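Keeping the Wagon Another Year

2025-02-21

The wagon turned over 116 thousand miles on the way home from work last week, and I spent most of the following evening deciding whether to keep it. I'm writing the decision down because I had the same argument with myself in September and couldn't remember how it came out, except that I still had the car.

For anyone new, I drive a Votura wagon with a manual transmission. It is dark green where the paint is good. I bought it used from a man who had kept every receipt in a shoebox, and the shoebox came with it. I have added to the box since then. The lid no longer closes.

What started it this time was a noise. On cold mornings, turning left out of my street, there was a dull knock from the front passenger side. It only did it once per turn, and only when the wheel was most of the way over. Once the car had been driven for 10 minutes it stopped. I put up with this for longer than I should have, and then I took it to Nandi Nel, who has looked after the car since I moved here.

Nandi drove it around the block with the window down and said strut mount before she had parked. She put it on the lift anyway. The mount was worn, the rubber had split on one side, and the bearing in it was rough when she turned it by hand. She also found a sway bar link with play in it. The other side was in better shape, but she wanted to do both mounts together, and I agreed. The struts themselves were replaced by the last owner (shoebox, second envelope) and she said they had life left in them.

She also showed me the rust. I knew about the rust. There is a patch behind the rear wheel on the driver's side that I have sanded and painted twice, and it has come through again. The new spot is further in, on the inner arch, and it is still on the surface. She scraped at it with a screwdriver and the metal under it was solid. Her advice was to clean it back, treat it, and look again in the fall.

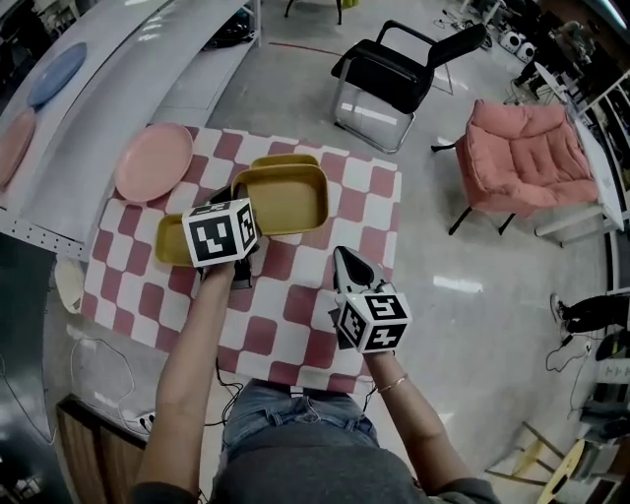

So the question was whether to spend the money. The parts were easy to find, which is not always true for this car. The mounts came from Wikel and the links from a box Nandi already had on the shelf. The labor was most of the bill. The total was more than I'd like to pay in February and a good deal less than two payments on anything new.

I did go and look at something new. There is a Drestitness dealer out by the interstate, and I had a free Saturday, so I drove over and sat in a few things. The salesman was polite and left me alone when I asked him to. I took one of the small crossovers out for a drive. It was quiet, the heater worked right away, and the seat was better than mine in every way. I could not see out of the back of it. The rear window is a slot, and the pillars on both sides are so thick that you depend on the camera. I'm sure I would get used to it. The cargo area was also shorter than the wagon's, and I measured because I carry lumber and a folded table fairly often. With the seats down I lose enough length that eight-foot boards would have to go up between the front seats and rest on the dash.

They don't offer a manual on anything that size now. I knew that before I went. I asked anyway.

Aiguo Yan came with me on the drive and sat in the back. He liked the car and told me so. His view is that I am paying to keep an old car going out of habit, and that the sensible time to sell is while it still runs well and the rust is small. He sold his own sedan two years ago on that theory and has not had a repair bill since. He does have a payment every month, which I pointed out, and he said at least he knows what it is going to be. I don't have a good answer to that. I know what I spent on the wagon last year, but I don't know what I'll spend this year.

What I do have is the shoebox, so I went through it at the table after dinner. If I leave out tires, oil and brake pads, which any car would need, the past two years came to one alternator, one radiator hose, a window regulator and a wheel bearing. The alternator was the expensive one. None of those left me stranded except the hose, and that was in a grocery store parking lot a mile from home. I got a ride and went back for it the next day.

The mileage is fine too. I get 35 on the highway if I keep my speed sensible, and less in town, where the short trips hurt it. I don't drive enough in a year for a better number to change much.

I told Nandi to go ahead. She had the car for a day and a half. The knock is gone, and the steering comes back to center more easily than it did, which I hadn't noticed was a problem until it was fixed. She set the alignment as well. There is still a small buzz from the dash at idle that I think is the vent trim, and a folded piece of felt behind it helps for a week or so at a time.

Next is the rust. I'm waiting for a dry weekend above 50 degrees so I can get the wheel off and work on the inner arch properly. I have a wire wheel for the drill and half a can of converter from last time. I need to check that it hasn't gone off, and I need more of the underbody coating. I used the Dong brand before and it held up on the rocker panels — the patch that came back was one where I had used something cheaper from the hardware store.

The tires will need replacing before next winter. The rears are wearing a little faster on the inside edge, and I've asked Nandi to look at that again once the new alignment has some miles on it. She wants to see it after the first oil change.

The new receipt is in the box, in front, and there is a rubber band around the whole thing now.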